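Ticket 400: Pre-run inspection not matching cell standard, two-arm garment cell
Project: Mangubat
Opened by: Noel Talavera
Assigned to: Roksolana Stetsiuk
Priority: normal
Opened: May 16, 2024

Summary
Standard rev 5 requires a written pre-run inspection of the cell before motion is enabled. The form on file has no line for foreign objects and no line for cable routing. Requesting a ruling and a corrected form.
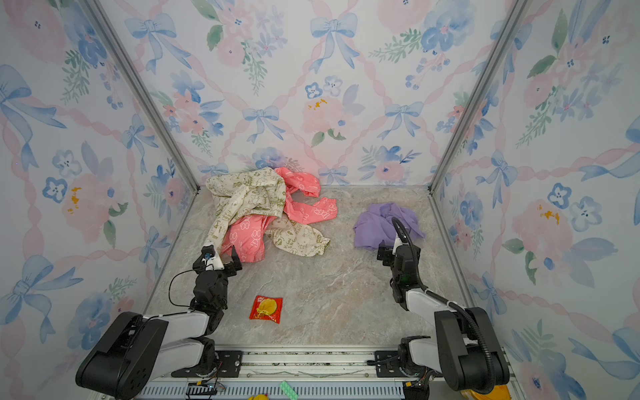

Section 21 of the standard covers the work area. It says the floor must hold only the items named in the task sheet. The sheet for this task names garments and cloths and does not mention packaging. The red snack packet on the floor between the arms is therefore either an unlisted task item or a foreign object, and the form gives the operator no way to record which. Motion should stay disabled until the sheet and the floor agree.

Log

1. Talavera: Confirmed that form and standard disagree. The form dates from January and was written for the single-arm cell.

2. Stetsiuk: Checked the wrist view against the gripper lines of the form. Fingers open, nothing held, floor between and ahead of the tips clear of fabric. Small dark marks on the floor surface entered as cosmetic. Pink fabric at far left only.

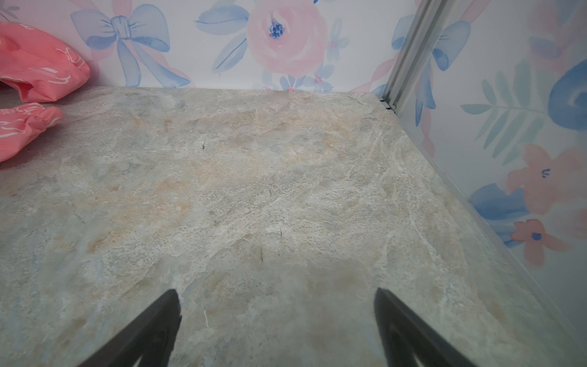

3. Stetsiuk: Checked the second wrist view. Both fingertips overlap fabric, one over the cream garment and one over the edge of the pink. The form asks "Gripper clear? Y/N" and does not say clear of what. Proposed wording: "No overlap between fingers and any item in the wrist view. If overlap, confirm clearance from a second view." A single view does not establish contact or height.
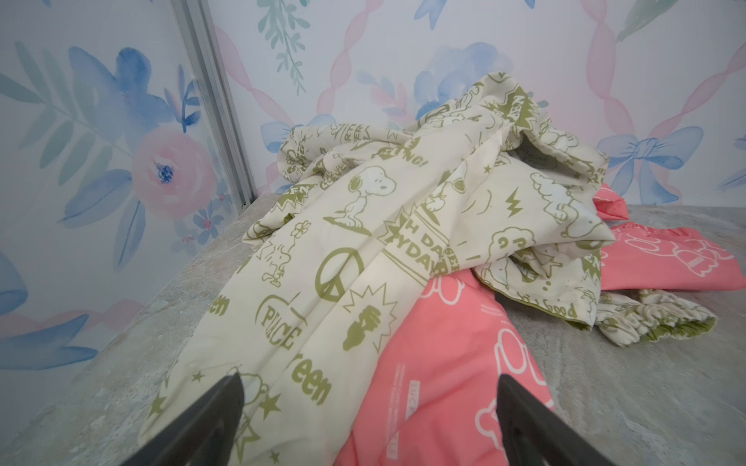
Wrist view, item 3. Gripper fingers over cream and pink garments.

4. Boychuk: Agree with the wording. Do not accept a Y from one view. Add a cable line as well. The left arm has a thin cable looping from the gripper area, and the right has corrugated conduit along its outer side. Section 31 wants each run checked for snag points through full travel with power off. A still view can show the route but does not satisfy the check. 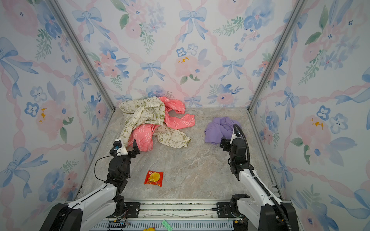
5. Policarpio: Objects below the rail are outside the work area as defined in section 21. They still need an entry if either arm can reach them. Reach limits to be taken from the cell drawing.

Resolution
Form revised with three new lines: unlisted items, finger overlap, cable route. Task sheet owner to list the packet or have it removed. Old form withdrawn.

Open items
Reach limits for the area below the rail: Policarpio.
Task sheet update: Tolentino.

Status: pending approval, R. Boychuk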